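Laundry robot takes shape at the Tilstead shared workshop

I stopped by the shared workshop in Tilstead at 8 in the evening, planning to pick up a drill bit I'd left there, and I ended up staying until they turned off the lights. The reason is a pair of robot arms called Skarkum, and if you hate putting clothes away as much as I do, you'll want to hear about it!

Skarkum is the work of Nazar Palamarchuk, who started it in a corner of his garage over in Skoltdale and moved it to Tilstead in January when the garage got too cold for him (and too full for everybody else in the house). The job he has given it sounds small. Take a piece of clothing, get it on a hanger, get the hanger on the rack. He has been at it for five months.

"I thought folding would be the hard one," Nazar told me. "Then I tried hangers, and I went back and apologized to folding."

The two arms are bolted to one long rail at the front of a gray table, with a clothes rack at the back and a laundry basket off to the right. Nazar works on one kind of fabric at a time, and right now he's on denim, which he likes for being stiff enough to stay where you put it.
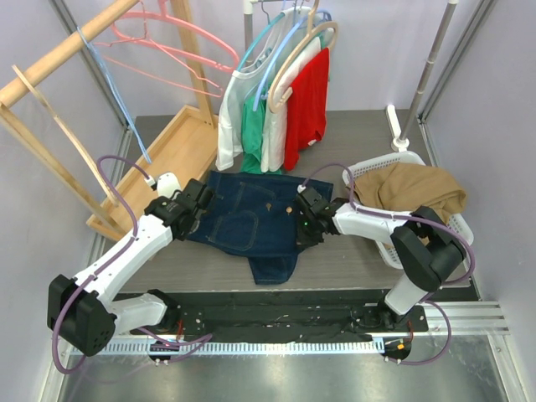

Both arms on the denim, with shirts on the rack behind.

What I didn't expect was how much of the evening would be about grip. Nazar can talk about grip for a very long time. Cloth wants a wide, soft pinch, he says, and a hanger wants a narrow, firm one, and he has only one pair of fingers per arm to do both. He's been through several kinds of padding already, most of it bought by the roll from Espinoza, the hardware place by the bridge, where I gather they now just wave him toward the right aisle.

Then there's the hanger itself. Thin ones twist, fat ones slide, and anything curved likes to swing around just when you want it to hold still. He keeps a mixed bunch by the table in all sorts of colors, the same jumble you'd find in any closet, and he won't hear of buying a matching set. 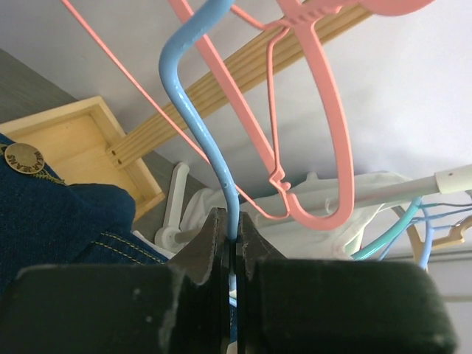 Can it run a whole load of laundry by itself?
It can't yet. For now Nazar sets out each piece and starts each run by hand, and the plan is to get single garments right before trying a full basket.

He writes up every try in a spiral notebook, and he let me flip through it (the handwriting is terrible, sorry Nazar). The entry for the day I visited was run 121. A lot of the notes are just one word, and the word I saw most was "slipped." But there are good pages too, with little stars in the margin, and more of them toward the back.

I asked him why two arms, when one would be cheaper and take up half the table. He handed me a shirt and a hanger and told me to put one on the other with my left hand behind my back. I got there in the end, but it wasn't pretty, and I'd rather not say how long it took me.

The part he's fussiest about these days is the handoff between the cloth and the rack, where one arm has to hold the hanger up and keep the weight of the denim from dragging it sideways. He says heavier pieces make that harder, and he has rewritten that bit of the code more often than any other.

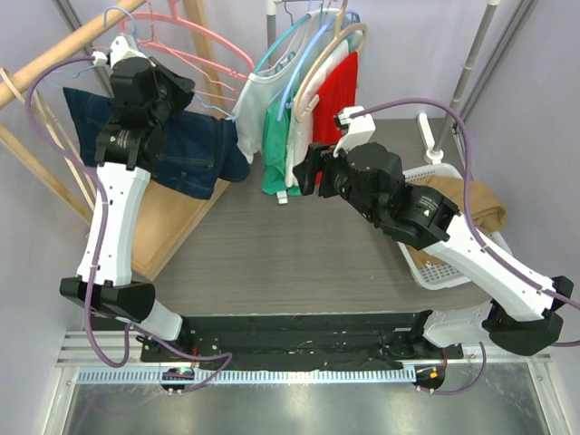

Open evening next month

Nazar will be showing Skarkum at the workshop's next open evening, and there's room for 30 people around the tables, so get there early if you want a good spot. Bring a hanger from home if you have an odd one. He's collecting them.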